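In Praise of the Ugly Room

Every spring somebody in Erkville proposes doing something about the basement workroom, and every spring I find myself defending it. This year the idea was a drop ceiling. The idea before that was to move us upstairs to the carpeted room with the track lighting and the view of Javier Street, and I'm told it would have been lovely. I don't want lovely! I want to see what my hands are doing.

Let me make the case properly, as I only ever get to make it in the hallway while someone is holding the elevator.

Good work gets done in rooms where the light is plain and the pipes are showing. I have sewn, glued, sorted and repaired things in a great many places over the years, and the worst of them by far was the prettiest – a converted dining room with a single amber pendant over the table, where I once stitched a whole zipper in with navy thread on black canvas and didn't find out until I carried the bag outside. Fluorescent tubes may be unkind to faces, but they are wonderful to screws. Drop a tiny one under a tube light and you'll have it back in seconds.

And then the white paint. People complain that a white ceiling looks like a clinic. Fine, but it throws the light back down into all the corners where a darker one would swallow it, and in a basement you need every bit you can get. Put a row of fixtures under white paint and you can work at nine at night as easily as at noon, which for those of us with day jobs is the whole point.
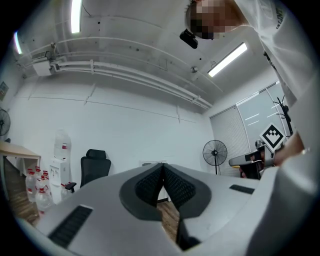

Sondale Bench Club, Erkville

White paint, bright tubes, pipes and conduits running along on their little brackets. I love those pipes more than I can reasonably explain. When the upstairs sink backed up in November, we could follow the line with our eyes from one side of the room to the other, and the plumber was gone in 13 minutes. My sister's finished basement had a leak that same month, and they opened the ceiling in four places before they found it. She has very handsome ceiling tiles now, the second set of them, and a bucket she keeps handy all the same.

Consolacion Macaraeg, who taught me to solder and with whom I disagree about nearly everything, thinks I'm romantic about all this. Her view is that people stay longer in a comfortable room, and that a tired eye makes mistakes no matter how bright the bulb is. She's right that tubes can flicker and hum when they get old. So change them! The drop ceiling was quoted at $1,266, and that was before anyone touched the lights. You could keep us in fresh tubes for years on that and still have 60 or 80 dollars left over for a decent stool.

She also says that plain rooms make newcomers nervous, and I've thought about that one a lot. I was nervous myself, my first evening. But I think what scared me was all the people who knew what they were doing, and they'd have scared me just as badly under a chandelier. The room helped, if anything. You can't feel you're going to ruin a place like that. You put your coat down wherever, you lean right in over the job with your sleeves in the way, and you get on with it.

The old Sendell building across town went the other route, with dark beams and those bulbs where you can see the filament, and I'll admit it's a terrific place to drink coffee. I took a lamp there to rewire and had to use the flashlight on my phone, held in my teeth.

So leave the ceiling alone, please. Paint it again if it needs it, the same white, and dust the pipes while the ladder's out.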